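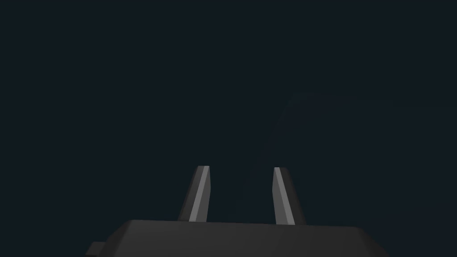
My job didn't go away, it got split in two, and I only like one of the halves. The remark comes from an unnamed picker at the Hulme site and opens this week's notes. Keep it in mind during the reading, because most of the course literature counts jobs and says little about what is inside them.

Week 7: Automation and the content of work

Background to the case

Hulme is a warehouse for household goods run by Iden. It has 57 people on the floor across two shifts. Before the change, one worker took an item from the shelf, checked it, packed it and signed it off. The Drisus system now does much of the lifting and placing. It was tried out in simulation first and went live in June.

What moved to the machine: repeated reaching, carrying between shelf and bench, and placing boxed items of standard size.

What stayed with people: anything fragile, anything with an odd shape, returns, and customer complaints.

What is new: watching the system, clearing stops, and teaching it items it has not handled before. At Hulme this last task is called item setup. There were 522 setups in the first quarter after the start. None had been planned for in the staffing budget.

Household goods are a hard case. A carton has flat sides and a known weight. A potted plant has leaves that spread past the pot, and a gripper needs a clear path to whatever it is meant to hold.
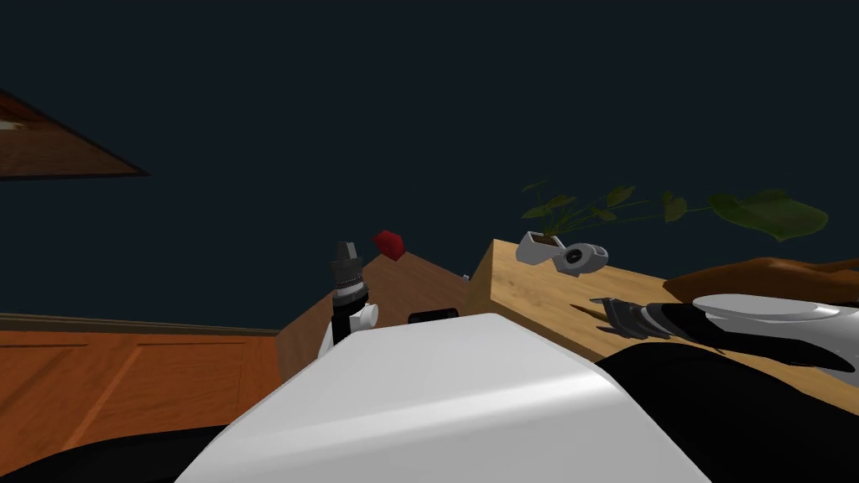
Item setup therefore calls for judgment about how things are handled, and the people who have it are the former packers. Iden first gave the task to technicians from Pamus, the installer. After a few weeks it went back to the floor, with a day of training and no change in pay grade. The grade is still being argued over.

Points to note

1. Physical strain went down. Fewer workers report sore shoulders at the end of a shift.
2. Waiting went up. Monitoring means long quiet stretches and then several stops close together. Some workers find this more tiring than packing.
3. Talk between workers dropped. The benches used to face each other and now face the cells.
4. New hires learn less by hand. They may be asked to set up an item they have never packed.

Terms for this week: task allocation, residual work, deskilling, monitoring load.

For the seminar on 17th January, read the Hulme case file and write 400 words on point 4. Say who should do item setup, and at what grade. Bring a printed copy. The reading on monitoring load is in the course folder under Week 6 by mistake and will be moved.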